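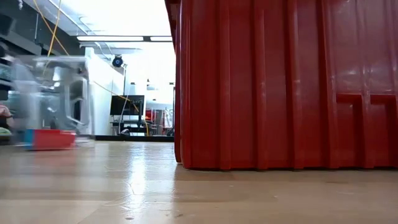 The thing about Bugti is that it never did anything wrong in front of people. You could bring the whole office down on a Tuesday, stand them in a row and it would pick and place like a dream, and they'd all go back upstairs and tell each other how well it was going. Then you'd be on your own with it at four in the afternoon, big red bin on one side of the table, clear box of bits over on the other, and it would just... stop listening. I'm telling you this because Mehwish Jatoi still thinks I made it up.

So, Bugti. Two arms, one table, and a job a toddler could do. Pick the little pieces out of the clear box, drop them in the red bin, go home. Allano wanted 100 clean runs in a row before they'd pay us the second half, and I was the one who got to sit there and watch all of them with my hand near the stop button. I had a cushion! I had a whole system with snacks.

We were on run 40 when the right arm started leaning.

I don't know how else to put it. It went out over the bin the way it always did, and then it kept going, very slowly, like somebody trying to read your phone on the bus. I said "hey" to it, out loud. I pressed stop. The left arm stopped. The right arm kept leaning.

Now, there is one stop button for both arms, and that's the entire point of it. I pressed it again. I pressed it the way you press an elevator button when you're late, and the right arm came down on the rim of the bin with this awful slow creak, and pushed, and the bin started walking across the table toward me. So I did what you're told in training never to do – I reached in and grabbed the bin. (I know. I KNOW.) The arm felt me pull and pulled back. We had a tug of war over a plastic bin, me and Bugti, and I was losing, and then Shabnam Memon came around the corner with her coffee and yanked the plug out of the wall.

It went limp. I sat down on the floor.

"Show me your hands," she said, and looked at both sides like I was six. Then she drank her coffee. Then she said, "How many times did you press it?"

The log said once. That's what bothered me. It had my first press, nice and neat, and after it 315 lines of the right arm asking the Odex box for permission to stop and never getting an answer. It had been asking the whole time.
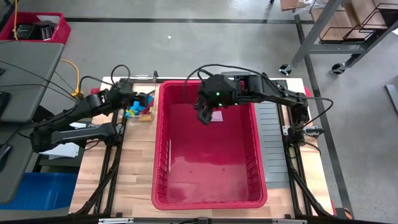 Bugti on its best behavior, both arms out.

Shabnam found it around dinner time. Imlow had sent us an update for the Odex box the week before, and it had quietly put the right arm on a polite stop, where it finishes checking in before it quits. The left arm was still on the old kind. She cut out the polite stop altogether and ran a separate wire from the button straight to the power, and we tested that wire 170 times with nothing in the bin and nobody within reach of it.

Mehwish read the report and asked why there was a dent in the rim. I said I'd dropped something on it.

We started over from run one on Friday. I moved my cushion back to the far wall, and Shabnam stayed by the plug with her second coffee, and when the right arm went out over the bin I noticed that neither of us was talking.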